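Okay, batch day at my house and I need to talk about preserved lemons because I am SO excited about this jar!! Short thread, long-ish recipe. 1/

I've wanted to make these for years and always figured they were fussy. They're lemons, salt and patience. That's the whole ingredient list if you don't count the bay leaf (I count the bay leaf, I put in two). 2/

My starting point was a handwritten recipe from Tiziana Zuccaro, who taught the pickling class I took in April. Hers uses 6 lemons to a quart jar. I squeezed in one more by pushing really hard. 3/

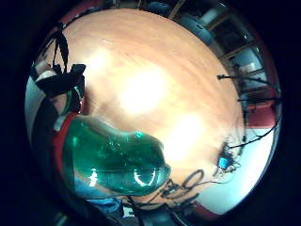
Green glass on the table, lots of glare.

Method! Scrub the lemons well, trim the stem ends, then cut each one in quarters almost to the bottom so it opens like a flower but stays in one piece. Pack the inside with coarse salt. More than feels right. Then a bit more. 4/

Push them down into a clean jar, one at a time, and press until the juice comes up. Keep going until they're covered. If your lemons are stingy (mine were, grocery store bag, thick skins) top it up with fresh juice. Please don't use water, it thins out the brine and you want it strong. 5/

Lid on, leave it on the counter for 3 days, turning it upside down and back whenever you walk by. Put a plate under it!! Mine leaked all over the Telludach bread I'd left cooling and I still ate the bread. Salty lemon crust, kind of great? 6/

After that it goes in the fridge. Tiziana says a month, and I opened my test jar at 23 days and it was already soft and floral and wonderful, so I'd say start tasting when you can't stand it anymore. 7/

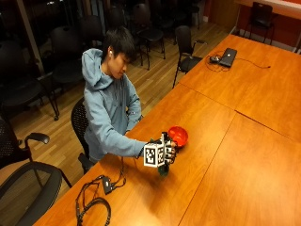 To use one: pull it out, rinse it, scrape away the pulp and chop just the peel. It goes in everything. I've had it in couscous, on roasted carrots, in tuna salad, and mashed into butter for corn. The butter one, oh my gosh. Make the butter one. 8/

Sibusiso Mokgethi asked in the replies if you can do it with limes. Yes! Same salt, same jar. They go a sort of army green and taste sharper. I like them with black beans and a lot of cilantro. 9/

Someone else asked about Meyer lemons. Thinner skin, sweeter, ready sooner. They get a little mushy if you forget them, so do a small jar. I buy mine at the Gollovine market when they show up and then talk about it to everyone I meet. 10/

Oh and save the brine! A teaspoon in salad dressing instead of salt, or shaken up with olive oil and a little honey. I had that on plain chickpeas last night for dinner and went back for seconds standing at the counter. 11/

Next up is a chicken thing with olives and these lemons, 40 minutes in one pan. I'm still fiddling with how much peel is too much peel, so recipe when I've made it again. If you start a jar this week tell me what you put in it, I want to hear about cinnamon sticks and chilies and all of it! 12/12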